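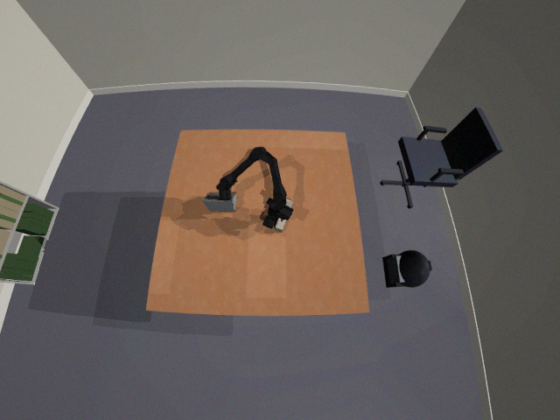 21 Apr 2024

The Treddale paper mill opens its doors to the public once a year, and this year I finally got a ticket. They let in 178 people, in groups, and the parking lot holds far fewer cars than that. I left mine by the church at Stasomcombe and walked down the hill in shoes I had picked for looks.

Our guide was Menaka Jayasinghe, who has worked the wet end for years and has the voice for it. She gave us earplugs and then talked for ten minutes, so I missed most of the history. I did catch that the mill has burned down twice and flooded more often than that.

The beater room comes first. Cotton rag goes around and around in a tub the size of a small swimming pool until it looks like oatmeal. It smells like a wet dog that has been to a good school. A boy in our group asked if you could eat it. Menaka said you could, once.

After that, the vats. Socorro Valderrama makes the handmade sheets, and she let a few of us try. You dip the mold, lift it level, give it one shake forward and one sideways, and you have paper. I dipped, lifted, shook, and had a placemat with a hole in it. Wumpini Mahama, the man ahead of me in line, pulled a perfect sheet on his first go and then said he was "just lucky," four times.

The drying loft is up 5 flights if you believe the leaflet and 4 if you believe my knees, which stopped keeping track early. It's worth the climb. The shutters run the whole length of the building, and they open and close them by hand depending on the weather. In February, Menaka told us, a batch can hang up there for weeks and still feel like lettuce.

Then the shop. A box of Dotside letter paper, the mill's own line, was priced so that I put it back very gently. I bought the seconds bundle instead -- odd sizes, rough edges, one sheet with somebody's thumbprint in it, possibly mine.

Lunch was soup in the old rag store, run by Aurélien Courtois from the Zakaria bakery across the bridge. Leek and potato, good bread, paper napkins that had plainly come from some other mill. I pointed this out and was given a second roll, I think to keep me quiet.

Tickets for next year go on sale in February and sell out fast. Groups leave from the yard by the weighbridge. Wear flat shoes, and skip the first parking lot -- the exit is on a blind bend and the man waving people out was mostly waving to his friends.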